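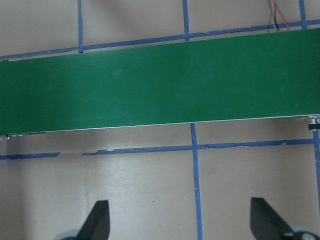
Marking out a bench with painter's tape
Workshop tips, collected by Tomás Loureiro

A bench with a small belt conveyor on it loses its order quickly. Parts get set down wherever there is room, and the next person moves them. A tape grid fixes a place for each bin, plate and tool, and it can be lifted and relaid when the layout changes.

Tape. Blue painter's tape, 36 mm or narrower. Masking tape of the ordinary cream sort leaves gum behind if it stays down past a month. Wipe the surface first and let it dry.

Covering. Brown paper over the bench top takes the scuffs and can be replaced. Pull it flat from the middle outwards and fix the edges before any line goes down. Tape lifted from paper brings fibres with it, so expect to change the paper when the grid changes.

First line. Run it parallel to the conveyor, along its full length. Measure from the belt's side rail at both ends. The bench edge is a poor reference, as few benches are square. Cross lines are set off this one with a try square.

Cell size. Take the largest plate in use and add 5 mm on every side. One plate to a cell.
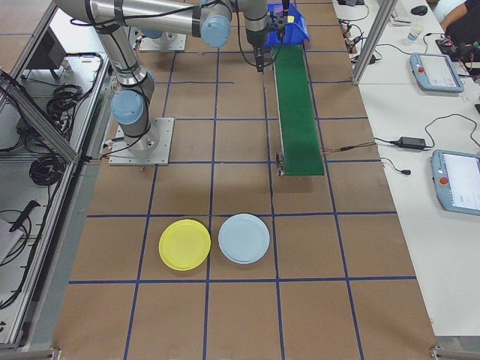

Cables should leave the bench by the shortest route to the desk and should not lie across a cell. Chargers, mice and cups stay on the desk. Leave any emergency stop button within reach and with nothing stacked against it.

Bins. Moulded plastic bins slide on paper when lightly loaded. Leonilde Macedo at Henriques sticks a square of rubber matting under each corner, which holds well enough. For small parts that rattle, or that sink out of reach in a deep bin, cut a slab of white foam to raise the floor. Cut it slightly under size so that it lifts out for cleaning.

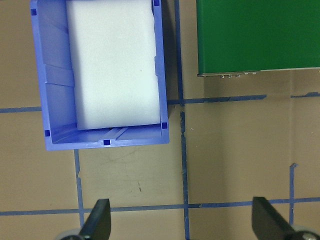
A bread knife cuts foam more cleanly than a craft blade. Mark the line with a felt pen and use long strokes with little pressure.

Repairs. Frayed ends catch sleeves. Trim them with scissors and press down with the back of a spoon. Where a line has broken at a crossing, replace the whole strip; short patches lift first. We check ours on a Tuesday, before the bins are refilled.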